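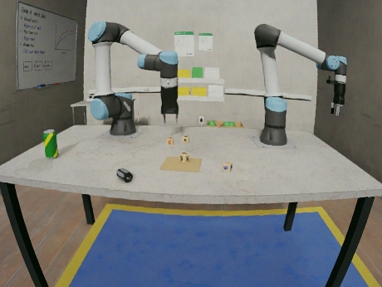

Sarnside library to stay open later from September

Sarnside's public library will keep its doors open until 9 p.m. on four evenings a week from September, after the town council agreed to pay for the extra hours for one year.

The library on Ernton Road now closes at 5:30 p.m., and residents have complained that people with day jobs can only get there on weekends. A petition asking for evening hours was left at the front desk in the spring and drew 200 signatures.

Under the new schedule, the ground floor and the study room upstairs will both be open in the evening. The local history room will keep its present hours, and requests for maps and parish records must still be made before 4 p.m.

The council said the cost will be met from money set aside for building repairs that came in under budget. Two part-time posts will be advertised next month.

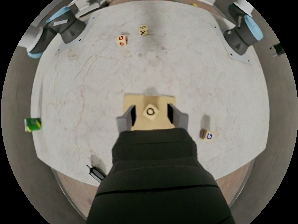

A pale, veined tabletop seen from overhead.

Parking has been the main sticking point. The lot behind the library has 33 spaces, and most are taken in the evening by customers of the Jaunzems bakery and the Savow movie theater across the street. The council has asked both businesses to point their customers to the lot on Mill Lane, which is free after 6 p.m. Signs will go up before the new hours start.

Bus riders will have a better time of it. The last number 4 bus to Ernton leaves from outside the library at 9:20 p.m., and the operator has said it has no plans to change that.

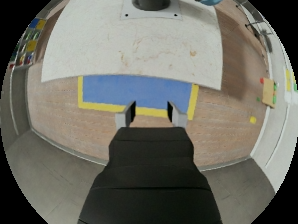 Children's section

The children's section will close at 7 p.m. The story hour moves to 5:45 p.m. so parents can come straight from work, and places must be booked at the desk. A homework table will be set out near the window on school nights, with paper and pencils supplied.

Families can borrow puzzles and alphabet sets from the same shelves as the picture books. The loan period is three weeks, the same as for books.

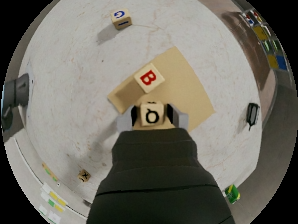
Late fees

Fees on overdue children's books will be dropped when the new hours begin. Fees on adult books stay as they are. The library says about 200 cards are blocked over unpaid fees on children's books, and these will be cleared automatically. Cardholders do not need to call or come in.

The evening hours will be reviewed in the spring.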